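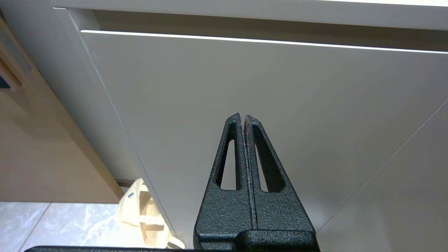
Octavian Pop wrote:

> The reveal under the top is even along the straight run and then opens up toward the corner. I measured it twice. I would plane the top edge of the drawer face before touching the hinges, and I would do it before the second coat, so you don't have to spray twice.
>
> Also, which white did you end up with? The two Vivelbridge whites look the same on the card and do not look the same on a door.

Planing is the last thing I want to do here. The fronts are Bokwood blanks, 20 mm, already sealed on all edges, and once the seal is cut on the top edge it has to be rebuilt with primer and sanded back. That is an evening per front. The adjustment range on the hinges is 2 mm up and 2 mm down and I have used less than half of it.

What I have checked so far:

Carcass level, left to right: good. Front to back it falls 1 mm toward the wall, which I left alone.

Corner: not square. The two walls meet at a bit over 90 degrees, so the return carcass was scribed to the wall and the drawer face next to the main front does not sit at a true right angle to it. The seam between them is a constant 3 mm from top to bottom after shimming. Before shimming it was 3 at the top and 5 at the bottom.

Top: this is my suspect. The overhang was set from the wall and not from the carcass, so any error in the wall ends up in the reveal. I laid a 2,000 mm straightedge along the underside and found a bow of slightly under 1 mm, high in the middle. That agrees with what you measured, more or less, if you started from the left.

My plan is to loosen the four screws nearest the corner, put card shims between the carcass rail and the top, and pull it down again. If the reveal comes even, the hinges stay where they are. If it doesn't, I will move the hinges and split the difference between the two ends.

On the white: both whites are on there, unfortunately. The main front is the first can and the drawer face is from the second, mixed in May from the same code. Under the kitchen ceiling light I can't tell them apart. In daylight the drawer face is slightly off. I put it down to the tinting and not to the primer, as both had two coats of Preveck gray under them and were sanded to the same grit (256 is what the sheet says, I assume it is a 240 in some other numbering). I will box the remaining paint from both cans and respray the two fronts together.

The side panel where the cabinetry stops against the wood is finished and I don't intend to touch it. I left it without a cover strip. The edge is straight enough to take a thin line of caulk, or nothing at all. Opinions welcome, but note that the wood will move over the winter and paintable caulk tends to split at that kind of joint.

Two questions for the list:

1. Has anyone used the Nông slide-on shims between a carcass rail and a top? The data sheet gives a load figure for floors only. The top is about 30 kg over that section.

2. For the respray, is there any point in taking the fronts off again? Masking the carcass is faster, but I don't trust myself with the gun in the corner, and overspray on the underside of the top would have to be rubbed out by hand.

I need to order by the end of the month. If the shims are a bad idea I will cut strips from laminate offcuts, which I have plenty of.

> PS. Don't forget the bumpers. They add 1.5 mm to the depth.

Noted. They were in when I took the readings.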